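Kotian Gripper Station: Fault and Safety FAQ

Maintained by Krisztina Kun, Handton test room. Applies to firmware 14 and later.

What is fault 38?
Fault 38 is a grip position mismatch. The controller commanded a finger gap and the encoder reported a different one. The gripper holds its last position and ignores new commands until the fault is cleared.

What happened in January?
During a run of the tea task, the gripper reported fault 38 while holding a full paper cup. The operator cleared the fault from the console. Clearing it triggered a homing move, the fingers opened to full width, and the cup dropped. Hot tea reached the operator's sleeve and the power strip under the table. There was no injury. The station was shut down for inspection.

Why did clearing the fault open the fingers?
Homing was set to run automatically after any position fault. The setting came from the Huneck bench, where the gripper handles only foam blocks. It was copied over without review.

How is the homing move checked now?
With the fingers spread far apart over bare tabletop and no object between them.
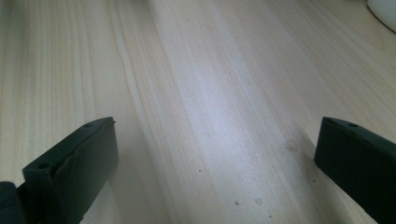

Run the homing routine 5 times. The reported gap must return to the same value each time. If it drifts, stop and log the values before touching the coupling screws. Do not tighten the screws and repeat the test without a log entry, or the original fault cannot be traced.

What caused the mismatch itself?
A slipping coupling on the left finger drive. The slip was small and showed up only under load, so the empty test passed that morning. The inspection interval for the coupling is now 168 operating hours.

Can I still run tasks with liquid?
Yes, with a shallow fill and lukewarm water or tea. Keep power strips off the floor under the table. Automatic homing must be disabled, and the console must show HOLD ON FAULT before the fingers close on a cup.

What do I do if fault 38 appears with a cup in the grip?
Leave the fault active. Support the cup by hand from below, keeping your fingers out of the gap, then use manual release. Clear the fault only after the cup is out of the way.

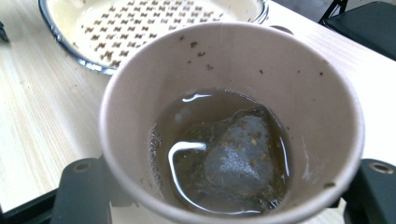 Godelieve Cuypers writes that manual release on the Woster unit is slow enough to look like a second fault, and that she twice reached for the emergency stop before the fingers had moved. She asks for the delay to be listed here.

Is the delay normal?
Yes. Manual release ramps the motor current down before the fingers move. Wait for the console to show RELEASED. The emergency stop remains the right choice if anyone's hand is in the gap.

Who can re-enable automatic homing?
Ajith Kurian or Renato Talavera, in writing, for dry tasks only.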